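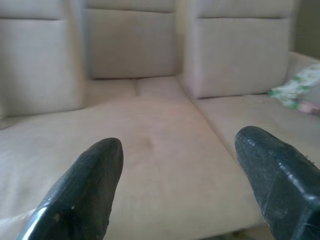
Can a villa agency take an extra cleaning charge out of your deposit?
It depends on the terms you agreed when you booked. If they set out a cleaning charge and when it applies, the agency can normally make it, but you can ask for a breakdown and dispute it if none of it matches how you left the place.

Travel Talk > Self-Catering > Villas and Cottages > Deposits and Disputes > Gastville villa, "enhanced departure clean"

marrowfat
2023-11-18
Back from eight nights in a villa just outside Gastville, booked through Cotard. Lovely place, and I'd have left a glowing review if I'd been left alone for another week. Paid a 900 euro deposit on arrival by card. This morning I have an email saying they're returning it less 110 for an "enhanced departure clean".

I was brought up to leave a rented house in a state where the owner could eat off the floor, should the owner be that way inclined. We stripped the beds, ran the dishwasher, emptied it, took the rubbish to the bins (400 metres up a hill, in flip-flops) and swept the terrace. My wife wiped the inside of the microwave, which I know for a fact we never used.

I rang. A very pleasant young man told me that enhanced meant "more than standard". I asked what standard meant. He said it would be less than enhanced. Has anyone had this from Cotard and got the money back?

Tilly_Bedlington
We had the same villa company the year before last, different house. No deductions whatsoever and we had two toddlers and a melon incident. Have you read the booking conditions? There's usually a bit near the end, after the pool rules.

marrowfat
I have now. Clause about cleaning says: "The property is to be left in a reasonable condition. Additional cleaning beyond the departure clean may be charged." No figure. No list of what counts. The pool rules by contrast run to a page and a half and forbid, among other things, glass, inflatables over a certain length and singing after ten.

old_pontoon
Pay it and move on. It's 110 out of 900. You've had your holiday. By the time you've written the letters you'll have spent more than that in temper.

marrowfat
Temper is free, I've plenty in.

quayside_kev
Disagree with pontoon. This is exactly how these firms get away with it. Small enough that most people shrug, and they know it. Ask for three things in writing: photos with the date on, the cleaner's invoice, and the list of what needed doing beyond a normal changeover. If they haven't got those they'll fold. Mine did (different outfit, Fagundes, over at Furnport). They wanted paying for a "missing" corkscrew and a deep clean of the oven. The oven didn't work. I had reported that it didn't work. I had the email in which they said sorry that it didn't work.

old_pontoon
And how long did that take, Kev?

quayside_kev
Since you ask, until March. We'd gone in the summer.

old_pontoon
I rest my case.

quayside_kev
I got it all back though. And the corkscrew turned up in my washbag, but that's between me and my conscience.

przemek_p
I'll put my head above the wall as I'm on the other side of this. Przemysław Piątek, I look after four houses near Furnport for people who live elsewhere. I don't work for Cotard.

A changeover clean is priced on the cleaner being in and out in one go. What blows it up is very seldom what guests think it is. People worry about crumbs. Crumbs are nothing. The things that cost me are sun cream on pale upholstery, candle wax, hair dye on towels, barbecues left with the fat in, and sand down the shower drain. So before deciding it's robbery, ask them which item it was. There may be one and you may never have noticed it.

That said, if I charge a guest I send the photos with the same email. To send only the number is poor manners, and it also guarantees a phone call.

marrowfat
Thank you, that's useful and civil, two things I hadn't had from this so far. We did not dye anything. We did use the barbecue, once, and I scrubbed the grill. Whether I emptied the tray underneath I'm now lying awake over.

Tilly_Bedlington
Oh no. The tray.

przemek_p
It's often the tray. But 110 for a tray would be a very rich tray.

gorse_and_heather
Can I ask a possibly daft question. Did you already pay a cleaning fee when you booked? Ours with Cotard had one in the breakdown as "final cleaning, obligatory". If you've paid for the clean once, then what the 110 covers ought to be the difference between that and whatever they had to do on top. They can't charge you the whole clean again.

marrowfat
Not daft at all. I've just dug out the booking and yes, there is a "final cleaning" line. It's also for 110.

quayside_kev
Well well.

gorse_and_heather
I'd start there then. Might be someone has pressed the wrong button and charged it twice.

old_pontoon
Or might be that the clean took twice as long, so it was charged twice. I'm not saying it's right, I'm saying that's what they'll tell you.

quayside_kev
You're very keen on their point of view for a man with no villa.

old_pontoon
I had a caravan I let out for years. I once had a family leave a whole salmon in the wardrobe. I've a certain sympathy.

Tilly_Bedlington
Sorry, a whole salmon? In the wardrobe?

old_pontoon
On a hanger.

zbigniew_o
Hello all, Zbigniew Ostrowski, long-time reader. I translate rental contracts for a living, so at last a thread for me. Have a look at whether there's a version of your conditions in the local language and which one is said to apply. On two occasions I've seen the English say "reasonable condition" where the original said "swept", and those are different amounts of work. "Swept" is a word you can argue with. "Reasonable" could mean whatever the person holding your money had for breakfast.

I'm not a lawyer and I don't know your contract, so please don't wave this post at anyone.

marrowfat
There is a second version attached, which I'd taken for a duplicate. I can send you the paragraph if you don't mind?

zbigniew_o
Please do. Only the paragraph. Last time I offered somebody sent me the pool rules as well.

briony.w
Adding my bit for people who find this thread later. We take a slow video walk through every room on the morning we leave, cupboards open, oven open, bin empty. My husband says it makes us look like burglars doing their homework. We've never had to use it, but I sleep better. Do one when you arrive too, otherwise any mark that was there before you is yours by default.

old_pontoon
You're on holiday to film ovens now. Marvellous.

briony.w
I also film the sea, pontoon.

quayside_kev
Briony's right. And take a photo of the inventory if there's one in the kitchen drawer. I'd add, always pay the deposit by card and never in cash to a man called Uncle, however nice his boat.

marrowfat
Update. I wrote to Cotard last night along the lines suggested: what was the item, may I see the photos, may I see the invoice, and please note I've already paid 110 for final cleaning. Kept it to five lines. My wife took out a sixth.

Zbigniew has read the paragraph and tells me the other version says the house should be left "swept, with the dishes washed and the refuse removed". All of which we did, refuse with some heroism. It then says the English is "for convenience". It wasn't all that convenient.

zbigniew_o
I'd say quote it to them politely and leave a gap for them to climb down into. People need the gap.

marrowfat
Second update. A reply from a different person, with no mention of the first one. They've attached one photograph. It shows a barbecue tray.

Tilly_Bedlington
THE TRAY

przemek_p
How bad?

marrowfat
I'm a fair man and it isn't good. I've offered to pay for the tray. They say there's no separate price for a tray, there is only the enhanced departure clean, which is a single item. I've asked whether I could perhaps have the unenhanced remainder back. Waiting.

przemek_p
For what it's worth I'd have charged you nothing and grumbled to my wife. A bit of hot water, a scraper, done. If they offer half, I would take it.

quayside_kev
I wouldn't. One tray isn't a clean. Ask for the invoice again, they've skipped it.

old_pontoon
I'd have taken half before we started and been in the garden by now.

gorse_and_heather
They still haven't answered the double charge either. I'd put that first in the next one and the tray last.

marrowfat
Did as gorse says. Reply this afternoon: "as a gesture of goodwill" they'll return the lot apart from the price of a new tray, which they have now found out has a price after all. It's eight euros. I've accepted. Still no invoice, Kev, before you ask, and I've decided I can live without it.

quayside_kev
Weak. But well done.

old_pontoon
So they charge you for the tray. Do you get the tray?

marrowfat
I've written to ask.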